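Gloves That Last: Washing, Drying, Storing and Finding the Other One
Household Corner, 7 January 2005

I have strong feelings about gloves. Rubber ones, leather ones, the cotton kind you wear to polish silver, the knit kind with the dotted palms, all of them! A decent pair makes you willing to do jobs you'd otherwise put off for a month, and most of the gloves people throw out have years left in them. After my last column on dishcloths I got a heap of glove letters, so this page is all gloves, top to bottom.

Rubber gloves

Buy them half a size bigger than you think. Tight gloves split between the thumb and first finger, always in the same spot, and they're miserable to peel off with soapy hands. If yours are snug already, shake a little cornstarch inside before you put them on. Not baby powder, which cakes.

When you finish the dishes, wash the gloves while they're still on your hands, exactly as if you were washing your hands. Then rinse under cool water, pull them off by the cuff so they turn inside out, and let the insides air until the next morning. Turn them back by blowing into the cuff, or by trapping air inside and rolling the cuff toward the fingers. The fingers pop out one by one and it is very satisfying.

Fold the cuffs up about an inch when you wash anything overhead. The water runs into the fold and doesn't go down to your elbow. I learned this from my neighbor Bok-nam Shim while we were doing her kitchen ceiling, and I've cleaned ceilings almost cheerfully ever since.

If you're right-handed, the right glove will go first. Save the lefts! Turn a left inside out and you have a right. The lining will be on the outside and it looks silly, but for scrubbing the tub it's perfect.

Cut up the really dead ones. Slices across the fingers make small rubber bands, slices across the cuff make big ones, and a fingertip over the end of a broom handle keeps it from sliding down the wall.

Knit and cotton gloves

These can go in the washer, cool water, with a little regular detergent and no fabric softener. Softener makes them slick, and the grip dots never feel right again. Clip each pair together at the cuff with a big safety pin first. Skip the dryer if there are rubber dots on the palm. I lay mine over the rungs of a chair.

For garden mud, let it dry completely, then clap the gloves together outdoors before they go anywhere near water. Most of it flies off. Whatever is left comes out with a nail brush and a bar of laundry soap, rubbed along the fingers and never across them.

Sweaty smell? Soak for 18 minutes in a basin of cool water with half a cup of white vinegar, then wash as usual. Why 18 and not 20, you ask? That's how long my radio gardening show runs before the first break, and it has never failed me.

Sort from a bin

Every household and every workshop has a place where gloves go to get lost. At our house it used to be five places: the coat closet, the back porch, the trunk of the car, the potting bench and a kitchen drawer that wouldn't shut. Now it's one deep bin with sloping sides, set at table height so you don't have to stoop, and anything glove-like gets dropped in it. I can't tell you how much time this has saved.

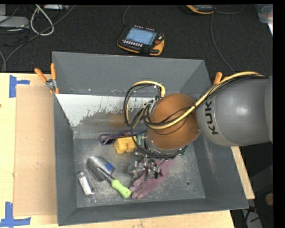 One glove at the bottom of a big gray bin.

Pick a color inside for the bin that isn't the color of your gloves. Gray or white is good. Black gloves in a black bin are a lost cause. Empty it right out at the change of season, shake the grit into the trash, and match up what you have on the table. Singles get a clothespin and go back in for one more season. If the partner hasn't shown up by May, the single becomes a dusting mitt.

Aivar Sepp wrote to say that he paints a stripe of fabric paint across the cuffs of each pair, a different color for every member of the family. Great idea, and I've started doing it too. Let the paint cure for a full day before you wash them.

Leather work gloves

Leather is the one that scares people, and it shouldn't. Brush off the dry dirt. Wipe with a barely damp cloth and a bit of saddle soap, working in small circles, and wipe again with a clean cloth. Put the gloves on for a few minutes and make fists so they remember your hands. Then dry them flat, away from the radiator, the stove and direct sun. Heat turns them to cardboard.

Once they're dry, rub in leather conditioner with your fingers, paying attention to the seams. Use less than you think. The leather will darken at first, and on light tan gloves it may stay a shade darker, so try it on the cuff.

If they do go stiff, roll them in a slightly damp towel overnight, then work them by hand in the morning and condition right away. I brought back a pair that had spent the whole winter on a fence post. They aren't pretty, but I wore them to prune the roses and didn't get one scratch.

A popped seam is a five-minute repair. Use waxed thread and a leather needle, go through the old holes, and finish with two backstitches and a knot on the inside. Do it when the gap is small!

Grease, paint and sap

Grease on cotton: rub in dish soap with no water at all, leave it a while, then rinse warm. Latex paint: get it under the tap while it's wet, or else give up and call them your painting gloves. Pine sap: rubbing alcohol on a rag, dabbed and blotted. Test anything colored first. Gloves that have been soaked with solvent or gasoline shouldn't go in your washer or your dryer. Let your local waste people tell you where they belong.

Storing them

Hang rubber gloves by the cuff, fingers down, out of the light. A clothespin screwed to the inside of the sink cabinet door does the job beautifully. Leather likes a shelf with some air around it. Cotton doesn't care, and you can roll a pair together like socks.

Shake out any pair that's been in the shed or garage before your fingers go in. Spiders love a thumb.

From the mailbag

A-yeong Tak asks if dish gloves can be run through the top rack of the dishwasher. I tried it with an old pair, and they came out tacky and a bit misshapen, so I'd say stick to the sink.

Volker Eichhorn keeps a pair of thin cotton gloves under his rubber ones in winter, and changes the cotton pair every day. Warm hands and no clammy feeling! I've done it all week and I'm a convert. Buy the cotton ones in a bundle of 8 if you can find them, and wash them with the towels.

Next month is brooms and brushes, so send me your best tricks for getting hair out of the bristles.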